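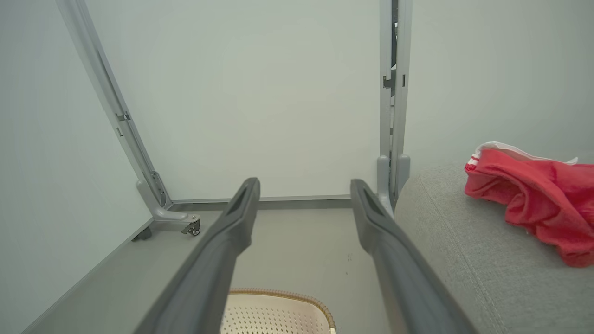

4. Casters and leveling

Read this before you roll the frame anywhere. Applies to the Plodevier frame, gray legs, wheel version. Fixed-foot version – skip to section 5.

You need: 19 mm wrench, flashlight, broom, second person.

Before you start
Sweep first. Grit under a caster will scratch a smooth floor and it makes the wheel sit crooked. Get along the baseboard too.

Steps
1. Take everything off the frame. All of it, trays included.
2. Second person holds the upright. Don't lift by the slotted bracket, it's not a handle.
3. Tip the frame just enough to clear one wheel. Push the caster stem up into the foot until it clicks.
4. Hand-tighten the nut, then a half turn with the wrench. No more then that.
5. Same for the other wheels.
6. Set the frame down. Roll it forward and back, 200 mm or so each way. Should go straight.
7. Park it. Leave a gap of 11 cm at the wall so you can get a broom in.
8. Turn the rubber feet down till they touch. Rock the frame by hand. If it rocks, a bit more on the high side.

Note: wheel squeaks – take it out, wipe the stem, put it back. No oil. Oil ends up on the floor.

Note: older frames from Kalport have a shorter stem. Wont click. Ask Larysa Kushnir in parts for the adapter ring.

CAUTION: Rubber feet UP before rolling. Dragging them tears the rubber and leaves black marks.

CAUTION: Fingers out from between leg and foot bracket when lowering. Say "down" out loud so the other person knows.

Check again in October, when the floors get done. Nuts work loose. Missing parts or a bent leg – Taras Semeniuk, Vostside store, mornings only.

Next: 5. Fixed feet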